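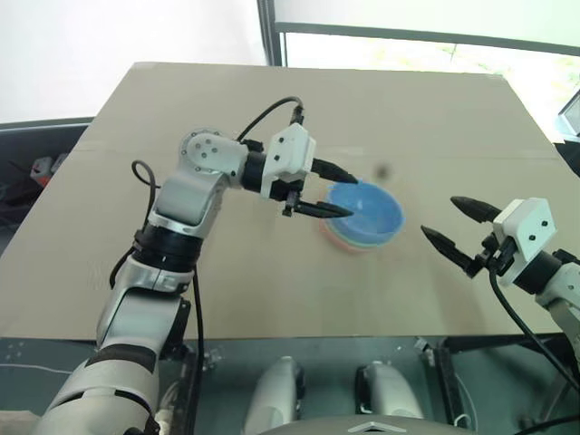
Pavham nesting bowls, stacked, with the sky blue one on top.

We have been selling these bowls for a good long while now, and they are still the thing I reach for first when somebody comes into the shop wanting a present for a new apartment and has no idea what the person already owns. Everybody can use another bowl! They are plain plastic bowls, smooth on the inside with a little bit of shine, and they come in the soft, cheerful colors that Pavham has stuck with through three changes of catalog. The blue is the favorite by a mile. The pinkish-orange comes next (my own kitchen has four of those, which is too many), and the pale green seems to go mostly to people who are buying for a porch or a camper.

What makes them so easy to live with is the way they sit inside one another. A stack takes up hardly more shelf than a single bowl does, with just a thin band of each color showing below the rim of the one above, and I think it looks rather pretty left out on the counter. If your cupboards are anything like mine, that matters more than any fancy feature would.

People tell us they use them for cereal, chopped onions, popcorn, buttons, paint water, and the dog's dinner when company has taken over the good dishes. Necati Eren, who has ordered from us more times than I can remember, bought a stack for his daughter's craft table and ended up coming back in February for another stack for the kitchen, as the first lot never made it home again. They are light enough for small hands to carry, and a child who is just learning to set the table can practice with them all day long without anybody wincing.

A few practical things, then. Wash them in warm soapy water with a soft sponge, or put them on the top rack of the dishwasher if you have one. Please skip the scouring pads – they will dull the inside, and the shine doesn't come back. We don't recommend them for the microwave or the oven. Tomato sauce can leave a faint tint if it sits overnight, and a paste of baking soda and water will usually lift it. If two bowls stick together after washing, run a little warm water around the outside of the lower one and give it a gentle twist.

Bowls are sold singly or as a stack in mixed colors. If you would like a particular order of colors, write it in the notes box at checkout and Anežka Kadlec in our packing room will do her best for you. She is very good at it, though at busy times she may have to swap one shade for another, and she will always email you first.

For schools, camps and church kitchens we also sell a carton of 50, item number 1835, packed in short stacks with paper between them. Cartons ship from our Caltitz warehouse and usually take a few days longer than the small parcels do. Write to Harish Krishnan before ordering more than one, so he can check what is on the shelf. Returns are fine on anything unused – just keep the box, please.

Related items
Pavham plastic tumblers, mixed colors
Onduvwood salad servers
Onduvwood cutting board, small
Cabanatuan woven placemats
Pavham mixing bowl with pour spout
Dish drying rack, folding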